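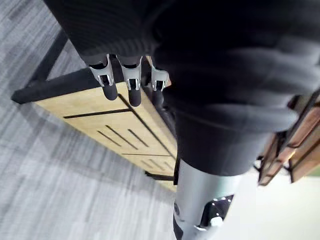 Knitted glove

A knitted glove is a covering for the hand made from looped yarn, with a separate sheath for each finger and usually for the thumb. It differs from a mitten, which holds the fingers together, and from a cut-and-sewn glove, which is assembled from flat pieces of leather or cloth. Knitted gloves are worn mainly for warmth, but are also made for outdoor work, for sport, for ceremony and as liners under a heavier outer glove.

The stretch of knitted fabric allows one size of glove to fit a range of hands. For the same reason, knitted gloves need fewer seams than leather ones and can be made with none at all. Their main weaknesses are that wind and water pass through the fabric easily, and that the fingertips and the base of the thumb wear out before the rest.

Contents
1 Structure
2 Materials
3 Hand knitting
4 Machine knitting
5 The Murngate trade
6 Sizing
7 Wear and repair
8 See also

Structure

The parts of a knitted glove are the cuff, the palm and back, the thumb and the fingers. In most patterns the work begins at the cuff and ends at the fingertips, though gloves can also be worked from the tips down or sideways from the little finger to the index finger.

The cuff is normally ribbed. Ribbing is made by alternating knit and purl stitches in columns, and it pulls inwards more strongly than plain fabric, so the cuff grips the wrist. A long cuff that reaches up the forearm is called a gauntlet cuff, and may be left plain so that it slips over a coat sleeve.

Above the cuff the hand widens to make room for the thumb. This is usually done with a gusset, a wedge-shaped section formed by adding stitches in pairs every few rounds. When the gusset is wide enough its stitches are set aside on a spare thread and the rest of the hand is continued. Some simpler gloves have no gusset, and the thumb grows directly from a slit in the side of the palm. These are quicker to make but tend to pull across the hand when the thumb is stretched out.

The short strips of fabric between neighbouring fingers are called fourchettes in leather gloves. In a knitted glove their place is taken by a few extra stitches cast on at the base of each finger. Without them the glove is tight at the roots of the fingers, and small holes open there with use.

The little finger joins the hand lower down than the other fingers. Better gloves allow for this by starting the little finger first and then working a few more rounds across the whole hand before dividing for the remaining three.

Materials

Wool is the traditional material in cool climates. It traps air well, keeps some of its warmth when damp and can be shrunk and thickened by fulling, a process of washing and rubbing that closes the gaps between stitches. Fulled gloves and mittens were widely used by fishermen and farm workers in northern Europe.

Silk was used for fine gloves, including church gloves and court wear. Cotton is cool and washes well, and is common in light work gloves and in gloves worn for handling objects that should not be marked by the skin. Acrylic is cheap, takes strong colours and does not shrink in an ordinary wash, and it is found in many of the gloves sold in shops. A small amount of elastic fibre is often added so that the glove springs back into shape.

Work gloves may be knitted from stronger yarns made to resist cuts. Many have a palm dipped in rubber or a similar coating, which improves grip and slows wear while leaving the back of the hand able to breathe.

Yarn thickness affects both warmth and ease of movement. A thick yarn makes a warm hand but bulky fingers, and the bulk is felt most between the fingers, where two layers of fabric lie side by side. For this reason gloves are commonly worked in finer yarn than hats or scarves meant to be worn with them.

Hand knitting

Hand-knitted gloves are usually worked in the round, giving a tube with no side seam. The usual tools are a set of double-pointed needles, with the stitches shared among three or 4 needles and one further needle used to knit. The fingers are awkward because each round is short and the needles are close together, and many knitters use shorter needles for this stage. Circular needles with a long flexible cord are a common alternative.

Gloves may also be worked flat on 2 straight needles and sewn up along the outer edge and along each finger. Flat patterns were printed in large numbers for home knitters who had not learned to work in the round. The seams add some bulk but do not otherwise affect the glove much.

Patterned gloves are known from many regions. Stranded knitting, in which two colours are carried across the same round, makes a double layer of yarn and therefore a warmer fabric. The back of the hand generally carries the main design, while the palm has a small repeating figure that keeps the loose strands short and less likely to catch. In some districts the maker's or owner's initials were worked above the cuff.

Machine knitting

Early factory gloves were knitted flat on a frame and seamed by hand or by a linking machine. Finishing was slow, as each finger had to be closed separately, and much of it was given out to home workers paid by the dozen pairs.

Later flat machines were able to knit each finger as a closed tube, hold it on the needles while the next was made, and then join all of them into the palm. A glove from such a machine leaves it nearly complete, needing only the yarn ends secured and, in some cases, elastic added at the cuff. The edge of the cuff is commonly oversewn in coloured thread, and makers of work gloves often use the colour to show the size.

The fineness of a machine-made glove is stated by its gauge, which gives the number of needles to the inch. A low gauge gives a thick, loose fabric and a high gauge a thin, close one.

The Murngate trade

The town of Murngate was a centre of glove making before it was a centre of knitting. Leather glovers are mentioned there in a rent roll of 1277, and the trade passed to knitted goods gradually, as wool from the farms at Faswood became cheaper to obtain than good skins. For a long period the two crafts were carried on in the same streets, and some workshops lined leather gloves with knitted wool.

The largest employer was the firm of Cirkel, which bought finished pairs from home knitters and later opened a mill beside the river. At its height the mill and its outworkers together employed 1000 people. The firm was best known for a plain dark glove with a deep ribbed cuff, sold to carters and railwaymen. The home knitters supplied the same glove in a heavier yarn each September, ahead of winter orders.

The local method of finishing a fingertip, in which the last stitches are drawn together from the inside and the tail is run back down the finger, is known in the area as a Murngate tip. The textile writer Nazar Boiko has argued that the method came in with the mill and was copied by home knitters, and not the other way round, on the grounds that it is absent from the oldest surviving pairs. Others have pointed out that very few old pairs survive with their original tips.

The mill closed when cheaper gloves became available from elsewhere. Its pattern books and sample cards passed to the Quiambao collection, which opened its catalogue of them to the public on October 6, 2020.

Sizing

Gloves are sized by the distance round the palm, measured over the knuckles and leaving out the thumb. Knitted gloves are generally made slightly smaller than this measurement, so that the fabric is a little stretched in wear. Finger length is harder to allow for, as it varies a good deal between people with the same palm size. Hand knitters commonly try the glove on as each finger is made and begin closing the tip when the fabric reaches the middle of the nail.

Stretch gloves sold in a single size depend on elastic yarn. They are satisfactory for middling hands, but on large hands the fabric opens and loses warmth.

Wear and repair

Holes appear first at the tips of the thumb and index finger. Small holes can be darned, or covered with duplicate stitch, in which new yarn is sewn along the path of the old. A badly worn finger can be unravelled to sound fabric and knitted again, which is one advantage of working from the cuff upwards.

Wool gloves are washed in cool water, pressed in a towel and dried flat. Hanging them by the fingers while wet stretches them out of shape. Pilling, the gathering of loose fibre into small balls, is common on the palm and can be removed with a comb or a blade.

See also

Fingerless glove
Fulling
Gauntlet
Mitten
Ribbing (knitting)
Stranded knitting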